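Trenari hand-held gripper, reviewed after a summer on the folding bench
30/09/2024
Review by Toivo Peltonen

I run the folding room at Plilulico, a linen service, and I've wanted to write this one up since July, when the first two Trenari grippers arrived. You hold the thing in your hand, squeeze, and handle the cloth with its fingers instead of your own. The recordings go to Garnine, who are setting up the arms that will take over our small towels and cleaning cloths. So the people who know how to fold are the ones doing the teaching, and I love that!

First, the feel. I expected a toy and got a proper tool. The linkage moves smoothly, the fingers close square, and after more than 50 shifts mine has no play in it that I can find. Picking one layer off a stack took me a week to learn (corners first, always corners). Now I can do it while talking.

It does get heavy. By the end of a two-hour session my wrist knows about it, and the smaller hands on the crew felt it sooner. We swap every 80 cloths and that has worked fine. I'd still like a softer grip and a strap, and a left-handed version would make Tikkanen very happy — she has been asking since day one.

What has changed for us? The bench is slower on teaching days, no way around it, and the quota had to come down to match. We argued for that and got it in writing before anybody picked up a gripper. Teaching hours are paid at the higher rate, and two people from the bench are moving over to run the cell when it opens. Some of the crew are still uneasy about what comes after, and I think they're right to keep asking. But I haven't seen people this interested in how they fold a towel in years — there are arguments about it at lunch.
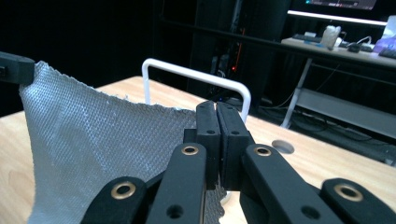
Gray woven cloth at the bench, with the gripper fingers closed.

The set we bought cost 1140 with the spare fingers, and I'd get the spares again. Thin waffle cloth is where it shines. Thick bath mats are a struggle, so we do those by hand for now.

Would I pick it again? Yes, with the strap please.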